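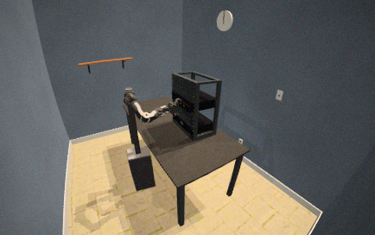 Baseboard

A baseboard is a strip of material fixed along the bottom of an interior wall, where the wall meets the floor. It is called skirting or skirting board in Britain, and mopboard or base molding in parts of the United States. Its main job is to cover the gap left between the wall finish and the flooring. It also takes the knocks from shoes, brooms, vacuum cleaners and chair legs that would otherwise mark plaster or paint.

Materials

Softwood is the usual choice for painted baseboard. Oak and other hardwoods are used where the grain will be left showing. Medium-density fiberboard is cheaper and comes in long, straight lengths, but it swells if water gets into a cut end. Vinyl and rubber are common in hospitals, schools and offices, and ceramic tile is often used in bathrooms.

Profiles

The plainest profile is a flat board with a square or slightly rounded top edge. Older houses tend to have taller boards, sometimes built up from two or more pieces with a separate cap. A shoe molding — a small rounded strip nailed at the floor line — hides unevenness that the board itself can't follow.
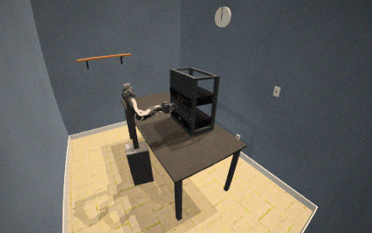 Cirnia Interior Trades Reference — Floors and Trim Department

Color

White and off-white are the most common colors and are often used against darker walls, where the board draws a clear line around the room. Painting the board to match the wall makes it less noticeable. Semi-gloss paint is preferred over flat paint for ease of wiping.

Installation

Baseboard is normally put in after the walls have been finished and hard flooring laid. With carpet, some installers fit the board first and leave a small gap beneath it for the carpet edge. Nails are driven into the studs or the bottom plate. Outside corners are mitered. Inside corners may be mitered too, but many carpenters prefer a coped joint, in which one board is cut to fit over the face of the other. Coped joints open up less as the wood shrinks.

Floating floors need an expansion gap at the wall. The baseboard covers this gap and is nailed to the wall only, so that the floor can move underneath.

See also: Chair rail; Crown molding; Quarter round

Entry revised 24/05/2025 by Marwa Lamrani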